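New code sets rules for recording housework with hand-held grippers

By Vasanthi Mudaliar
July 7, 2018

Firms that gather training material for household robots in private homes will be asked to follow a written code of practice from the end of July. The code runs to 39 clauses and was drawn up by Dasano with Stunau, which already records laundry and bed-making in rented and family homes.

It applies to work done with hand-held grippers that carry their own sensors. Operators must have the written consent of every adult in the household, and must agree beforehand which rooms are to be used.
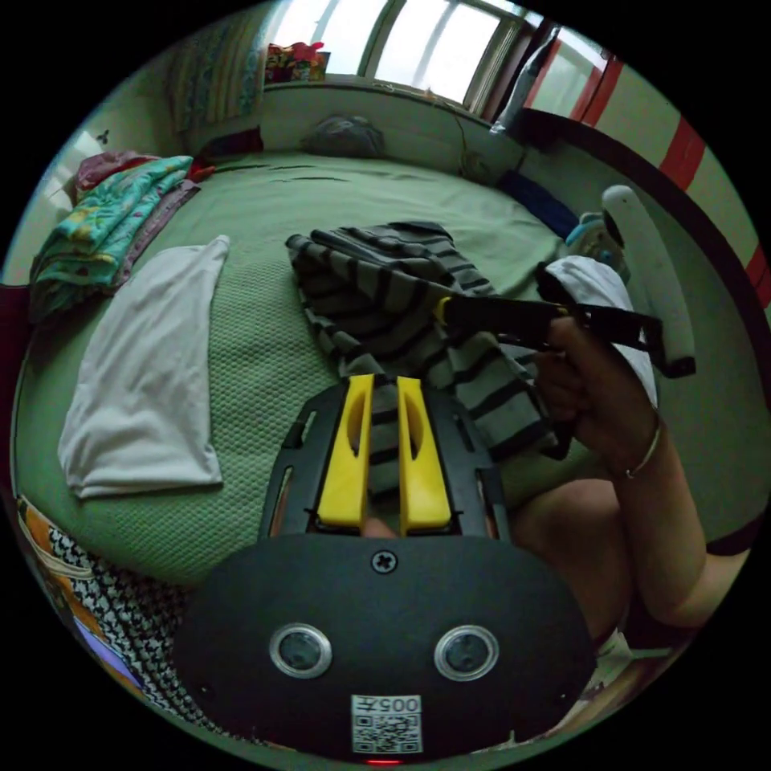 Goel said the consent rule was welcome but did not go far enough, and that families should be able to withdraw a recording months later without giving a reason.

Under the present text they have 210 hours to do so. After that the material may be passed on, provided that names, letters and screens have been blurred.
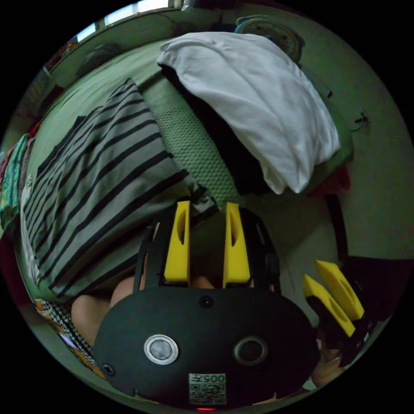
Each gripper must have a readable label, so that a recording can be traced to the tool that made it. Labels are to be checked at the start of a session and again at the end. Where two tools are used at the same bed or table, both numbers go in the log.

The code also deals with household belongings. Clothes and bedding may be handled only if the owner has agreed, and nothing may be taken out of a drawer or cupboard to fill a session.
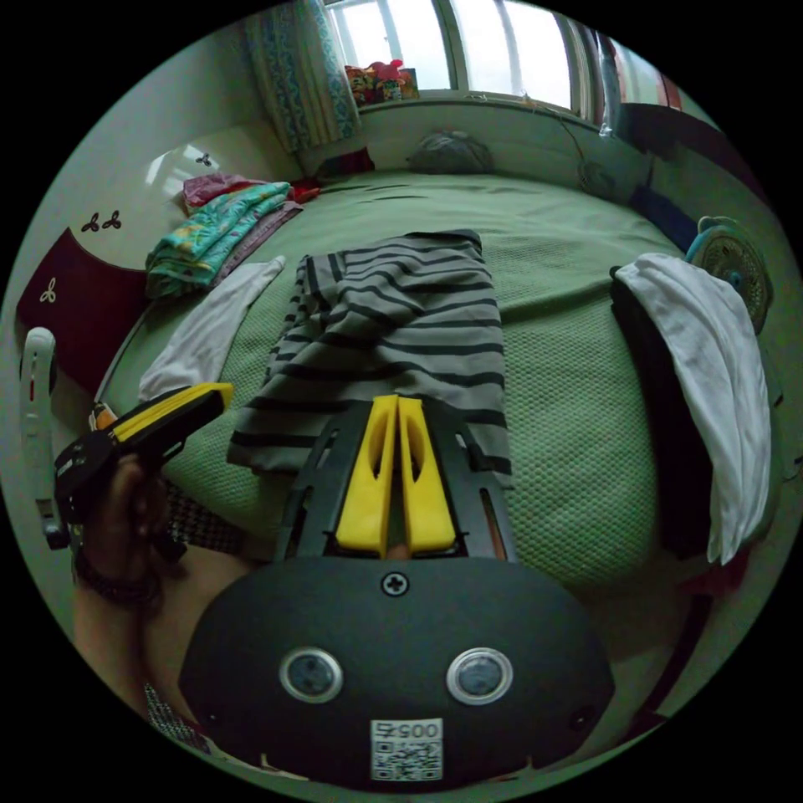
A trial version was tested on 1,407 recordings. Most of the faults found were in the paperwork – missing signatures and log sheets with the wrong room on them. 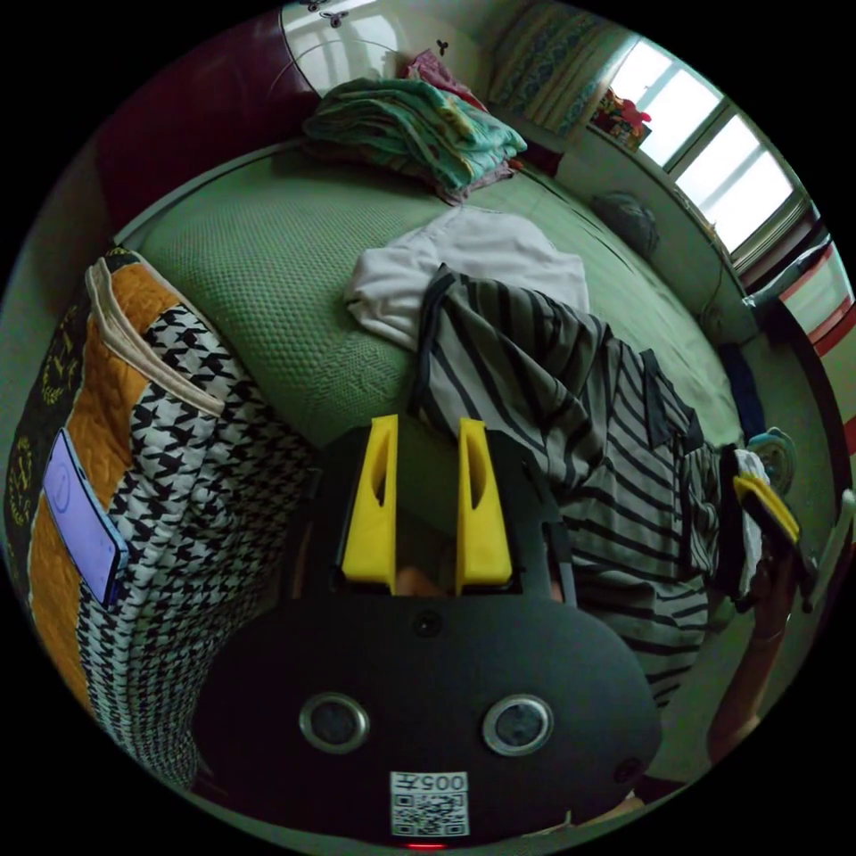

A hand-held gripper in use over a bed, with a striped shirt on the cover.

Comments on the text can be sent to Dasano until the code takes effect.

Related items
Hilivska publishes checklist for home recording sessions
Stunau to retrain gripper operators
Who keeps the log? Questions on shared tools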